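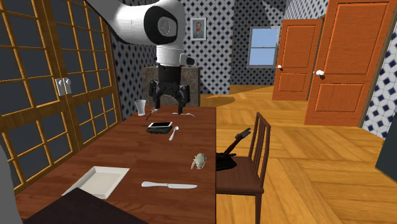

A long reddish-brown table with a glass and a fork near the far end.

Madska Table Oil: six months in

I don't trust any wood finish that comes with a story, and Madska comes with a long one. There's a leaflet in the box about tradition and patience. There is less in it about what happens when you leave a hot casserole on the thing.

I bought the 387 ml can from Lulline after my old wax gave out in December. The label promises "up to 15 years of beauty," and I'd love to know who checked. Mine is going on an oak dining table that gets used every day for meals, homework and the occasional bike part.

Putting it on is easy enough. Wipe, wait, wipe again. The instructions say the second coat can go on after 6 hours. Mine was still tacky at that point, so I gave it 11, and even then my sleeve stuck to one corner. The smell hung on longer than I wanted. "Low odor" is doing a lot of work on that label.

Water protection is fair. Drips bead up and wipe off if you get to them the same evening. A wet glass left overnight made a ring, and the ring is still there, fainter after a rub with more oil. Red wine did better than I expected. Mustard did worse.

What I do like is the color. It warmed the oak without turning it orange, and it doesn't have that plastic shine you get from the Gomgate varnish, which I stripped off this same table years ago and still find in the joints. Scratches are also easy to touch up — no sanding the whole top, just a rag and a bit of oil on the spot.

The cloth in the box is useless and sheds lint. Use an old T-shirt.

Would I buy it again? Maybe, on sale. The Miah hard wax costs less and a small test patch under one leaf has held up about as well. I have half a can of Madska left and I'll use it up on the bench.

Three stars. The lid doesn't reseal properly either.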